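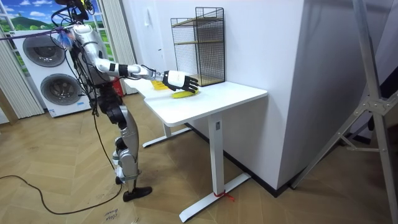
About Soltholm

Soltholm collects examples for machines that learn by being shown. A person guides the robot's hand to a thing, the hand picks it up or fails to, and we save both. Then we do it again. It's less like science fiction than you were promised.

Ernő Vass and Aparecida Siqueira started the company in January with 2 desks and a belief that fruit would be easy. Our first set, for Hudura, ran to 850 grasps. We threw out 373 of them, mostly Ernő's.

We work in rooms that look like homes, laundry and all, and every example is watched start to finish by a human being before it leaves the building — usually one with coffee. Clients get the clumsy attempts too, labeled as such.

We're hiring patient people. No degree needed, steady hands preferred. Ask for Aparecida at the Jidport office.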